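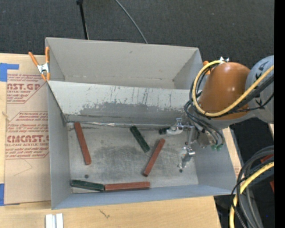

Unidad 6
Recipientes metálicos para piezas sueltas: compartimentos, desgaste y conservación

Contenidos de la unidad
6.1 El recipiente como elemento del puesto de trabajo
6.2 Compartimentos y divisores
6.3 Lectura de las superficies
6.4 Orificios, juntas y bordes
6.5 Hoja de inspección
Actividades de taller

Al finalizar esta unidad, el alumnado deberá ser capaz de identificar las partes de un recipiente de chapa, describir su estado con vocabulario técnico adecuado y cumplimentar la hoja de inspección que se utiliza en el resto del módulo. Se recomienda repasar previamente el apartado dedicado a las uniones de chapa fina en la unidad anterior.

6.1 El recipiente como elemento del puesto de trabajo

En todo taller se manejan piezas de pequeño tamaño que deben permanecer agrupadas mientras dura una operación: tacos, bloques, separadores, casquillos. El recipiente abierto de chapa es una de las soluciones más extendidas. Admite golpes, se limpia con facilidad y puede apoyarse directamente sobre el tablero de una mesa de madera sin necesidad de fijación cuando las piezas son ligeras.

Conviene distinguir entre recipiente de almacenamiento y recipiente de trabajo. El primero se llena, se rotula y se guarda. El segundo permanece a la vista, con un número reducido de piezas, y de él se extraen y a él se devuelven repetidamente durante la jornada. Las piezas no suelen quedar alineadas: en el recipiente que abre la unidad, los bloques rojos y verdes descansan en direcciones diferentes, y solo una pareja, formada por uno de cada color, ha quedado extremo con extremo cerca de la pared frontal.

6.2 Compartimentos y divisores

Un divisor reparte el volumen interior y evita que se mezclen lotes. Puede ser vertical o inclinado. El divisor inclinado ocupa más superficie en planta, pero facilita que la pieza que cae sobre él se deslice hacia el fondo. Cuando las paredes laterales convergen hacia la base se obtiene un efecto semejante.

Los compartimentos no tienen por qué ser iguales. Es habitual reservar el mayor para las piezas en uso y mantener el otro vacío, disponible para las que se aparten durante la clasificación. En los ejercicios de este libro se denominará compartimento anterior al más próximo a la pared frontal y compartimento posterior al situado junto al panel trasero.

6.3 Lectura de las superficies

El desgaste de la chapa se registra por zonas. Deben anotarse por separado el divisor, el fondo y las paredes. Las rayas finas verticales, como las que recorren la cara del divisor en la imagen inicial, se consignan como «rayado lineal». Las manchas oscuras de contorno irregular se consignan como «zona gastada», con indicación de su altura: superior, media o inferior. En el fondo, una parte central oscura y arañada rodeada de vetas más brillantes recibe la anotación «fondo mate con vetas».

La hoja no exige señalar la causa del desgaste. El alumnado se limitará a describir lo que observa y dejará en blanco la casilla de origen, salvo que disponga del historial del recipiente.

6.4 Orificios, juntas y bordes

Los orificios del fondo se comprueban con el recipiente vacío, dado que una pieza puede ocultarlos total o parcialmente. Se anotará su posición y si presentan rebabas. Las juntas se examinan en toda su longitud. La presencia de marcas pardas en una junta metálica obliga a repetir la inspección en el plazo fijado por el centro.

6.5 Hoja de inspección

Las prácticas emplean la hoja Verkomel, que consta de 16 casillas y se reproduce en el anexo. Cada recipiente recibe un código de tres cifras; el ejemplo resuelto corresponde al código 602. Las hojas se archivan por código y se conservan hasta el mes de agosto del curso correspondiente.

Actividades de taller

1. Localice en su taller un recipiente con divisor y dibuje su planta, indicando los dos compartimentos.
2. Cumplimente la hoja Verkomel para dicho recipiente. Utilice únicamente los términos definidos en el apartado 6.3.
3. Compare su hoja con la de otro grupo y señale las casillas en las que existan discrepancias.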